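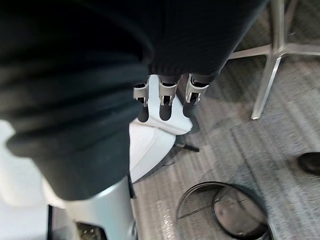
Section 4: Putting things back on your Løken carpet

So the carpet is down, the edges are tucked in, and you're dying to get your room back. I get it! I've laid the Løken in my own front room and in my sister's, and both times I started dragging stuff in way too early. This section picks up right where the trimming left off, so if you still have a loose edge along a wall, go back and finish that first.

What you'll need: a vacuum with the brush roll switched off, a soft hand brush, a couple of clean white cloths, and the felt pads from the accessory bag. (The pads are in the small envelope taped to the inside of the cardboard core. Junhao Li threw his out with the core and had to write to us for more, so do check.)

Before you start

1. Open a window if the weather lets you, and leave the room alone for 30 minutes after the last edge is pressed down.

2. Walk the whole floor in your socks. You'll feel bumps with your feet long before you see them, especially on the gray mix, where the light and dark fibers hide pretty much everything.

3. If you find a bump, smooth it toward the nearest wall with the flat of your hand. Don't kneel on it. A small one usually relaxes by itself overnight.

4. Vacuum slowly in one direction, then again crosswise. You're going to pull up a lot of fuzz. I filled most of a canister the first time and thought I'd wrecked the thing — it's only loose fiber from the cutting.

Note: The streaky look is part of the weave. If your streaks run one way in the room and another way in the hall, the pieces were turned when they were laid, and no amount of brushing will line them up. Tülin Çetinkaya turned hers on purpose and I like it better than mine.

Bringing things in

5. Start with the light stuff that's going at the far end of the room. Baskets, planters, floor lamps, that sort of thing. Lift each one, carry it, and set it straight down.

6. Wipe the bottom of anything glossy or painted before it touches the carpet. Grit gets stuck under there, and you'll be rubbing it into the fibers every time the thing gets bumped.

7. For furniture with legs, stick a felt pad on each foot and press hard. Chairs that move every day need fresh pads now and then, so keep the spares.

8. Heavy pieces take 2 people. Tip the piece a little, walk it onto an old blanket, and slide the blanket. Take the blanket out only when you're sure you like the spot. (You won't be sure. Leave it there through dinner.)

9. Keep anything that gives off heat at least 30 inches from a seam until the seam tape has fully set. The tape maker's leaflet has the setting time for your type.

CAUTION: Never drag a bare metal foot across a seam. It can catch the edge and lift the tape, and then you're back in Section 3 with the roller.

CAUTION: Watch your cuffs and hems while you're working low to the floor. Chunky knits love to snag on the tack strip along the wall, and dark wool leaves lint all over a pale carpet. Roll your sleeves up or change into something smooth.

Dents, lint and other annoyances

Dents from heavy feet are normal. Lay a damp cloth over the dent, give it a while, then lift the fibers with your fingertips or the soft brush. Deep ones may need a second go the next day.

Lint comes up best with the hand brush, using short strokes in the direction of the streaks. I've tried tape, and it works, but the cheap kind leaves a sticky patch that collects even more lint.

If a fiber sticks up above the others, snip it level with sharp scissors. Please don't pull it! Hjørdis Sæther sent us a photo of what pulling does, and it was a long, sad line right across her study.

Spills: blot with a white cloth, working from the outside in. Plain cool water is fine for most things. The stain table is in Section 5, along with what to do about candle wax and pets.

Section last revised 11/06/2020. Spare pads and seam tape are listed under Grornholm accessories on the back page.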